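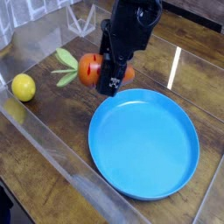
Carrot over the blue plate, lemon waiting its turn. Fixed cam.

Carrot on plate: how many demos before you stop?

kneath_n
Right, progress report and a moan. I've been recording teleop demos for the play food task in the evenings and I'm up to 1,284 episodes, nearly all of them "pick up the thing, put it on the blue plate". Carrot and lemon so far. The policy gets the lemon most of the time now but it's hopeless with the carrot. It goes for the leafy end, closes on the flat green bits and then sort of loses its nerve. When I drive it myself I always take the carrot by the body, crossways in the jaws, so I've no idea where it's picking up the leaf habit!
Would you keep recording or look for something wrong in what I've got?

hefin_k
Look at what you've got before you record another one. Pull 25 carrot episodes at random and watch only the bit where the jaws close. I'd bet a fair few of them are nearer the leaves than you remember. Mine were.
Also, do you always start with the plate in that spot?

kneath_n
More or less, yes. I nudge it a bit when I remember. The carrot moves about a lot more than the plate does.

dovel_dil
Going to disagree with Hefin. 1,284 across two objects isn't much if the starts are varied, and the leaves are just a hard shape from that angle. I got to 3,214 before mine stopped being silly about anything with a stalk. Keep going, put the radio on.

hefin_k
And how many of your 3,214 did you bin afterwards, Dil?

dovel_dil
1,476. Fine. But I didn't know which ones to bin until I had the lot, so I still say record first.

jurgita_g
My worry would be the clear walls. In your picture there's a yellow smear of the lemon in the acrylic, right below the real one, plus a bright white strip across the wood by the gripper. If you always record in the evening under the same lamp it may be learning those as part of the table, and then you test it on a Saturday morning and they've moved. I taped matt card round the inside of mine and it helped, though I changed the lamp the same week so take that how you like.

kneath_n
Ooh, I do test in the mornings. Never thought of that. I don't want to card the whole thing though, I like being able to see in from the side.

jurgita_g
Then record some in the morning! Fifty or so would tell you something.

dovel_dil
Reflections are good for it. Real kitchens have shiny stuff in them.

jurgita_g
Real kitchens don't have the same reflection in the same place every single time, which is my point.

ffionparry
Butting in with a labelling question as I'm about to start on the same task. Do you count it as a success if the carrot lands with the leaves hanging over the rim? I've got two people recording for me and they don't agree, and I've ended up with a column that just says "ish".

hefin_k
Body on the flat part is a yes, leaves can go where they like. Write it down somewhere and make them both stick to it. And go back over the ishes before you train on them, or leave them out.

dovel_dil
I'd keep the ishes.

hefin_k
Of course you would.

kneath_n
OK, watched my 25. Eleven of them I'm gripping well up towards the leaves, and they're all from the first fortnight when I was still getting the hang of the controller. Sorry Dil. I'm going to pull that whole fortnight, do a morning batch with the plate in different places, and retrain at the weekend. Will post the numbers, good or bad.

ffionparry
Please do. And could you say what you set the gripper closing speed to? Mine snaps shut and pings the lemon across the table.

kneath_n
Slower than the default, I'll look it up tonight when I'm back at the desk.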